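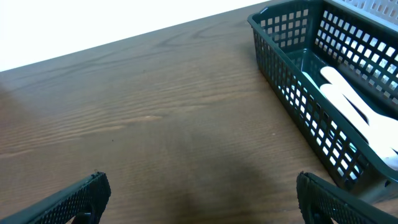 Does a dining table need oiling every month? Once or twice a year is plenty for most of them, and a lacquered one doesn't want oil at all.

I raise it because the shop in Hilenstead where my sister bought hers sent her home with a "care plan". Six bottles, a cloth in a drawstring bag and a leaflet telling her that wood is a living material which must be fed. It is not living. It stopped living when somebody cut it down, and it has no more appetite than a brick.

I have been suspicious of furniture care for years. The sellers talk about thirst and nourishment, and we nod, and pay, and then spend a Saturday's worth of effort rubbing something sticky into a surface that was factory-sealed before it left the warehouse. The oil sits on top. Dust lands in the oil. The table looks dull, so out comes another bottle.

Hala Salameh restored furniture in Hullham until she retired, and I once asked her what she used on her own kitchen table. A damp cloth, then a dry one. She had oiled it when it was new and again whenever water stopped beading on it. Most of the damage she was paid to put right came from hot pans, radiators and polish, and she reckoned polish was the hardest to shift.

I can hear the objection. Bare or oiled wood does dry out, and a worktop beside a sink takes a beating. Fine. Oil that one. But find out what finish you have before you buy anything, and ask the shop to put it in writing. My sister asked. It took three phone calls and a manager, and the answer was lacquer.

She paid 105 pounds for the plan. They wouldn't refund it as she had opened the cloth.

What bothers me is how easily it works on sensible people. We feel guilty about a big purchase, and a monthly chore feels like looking after it. I'd still like to see the trade print the finish on the label, next to the price, in the same size type.

Search this site Enter keywords Go

Contact | Copyright Preben Thoroddsen | Back to top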